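4.2 Simulated Counter Tasks and Action Smoothing

We trained the policy on 3,000 demonstrations recorded in simulation with the Galel teleoperation tool. Each one asks a two-armed robot to move a food item onto a tray on a kitchen counter. The policy takes the head camera view and the joint positions as input and predicts a chunk of 20 future actions for both arms. The low-level controller then tracks the first part of that chunk before the next prediction arrives.

Early versions jerked at the boundary between two chunks. We fixed this in the Vatura planner by blending the old and new chunks over a short overlap. The blend weights are set separately for each arm, so that an arm holding still is not disturbed by corrections meant for the other one. Figure 3 gives a head camera view with the right gripper over an orange food item and the blue tray still empty.

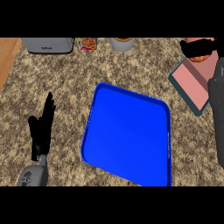 Figure 3. Simulated counter task, head camera view.

Florian Gasser objected to the blending step when he read a draft of this section. In his view, averaging two chunks can produce a motion that neither chunk intended, for instance when one plan reaches around an object from the left and the next from the right. He asked for a check that drops the old chunk when the two disagree by too much.

We added this check. The distance between chunks is measured at the wrist, and above a fixed threshold the planner switches to the new chunk at a reduced speed. With the check in place, task success was 81 percent, and the planner dropped the old chunk in 18 percent of the replans. Most of these came during the final approach to the item, when the hand covered part of it in the camera view. The threshold was tuned by hand on a separate set of counter layouts and kept the same for all tasks in Section 5.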